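Notebook, March, textile room
Bobbin lace sample, accession 732, from the Wilport dealer's stock

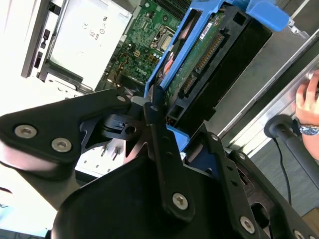
Condition
Linen thread, handmade ground, sprigs worked separately and sewn on. Two breaks along the footing. One sprig has lost its stitching on the left side. Left unwashed for now.

Thread count
49 threads to the inch at the densest part of the leaf. Checked again after lunch, same result.

Provenance
Khanyisile Matlala read the Vulbridge order book, pages 6 to 8. It lists edgings sent out to home workers but gives no pattern numbers. Still need the Edet ledger before dating the piece.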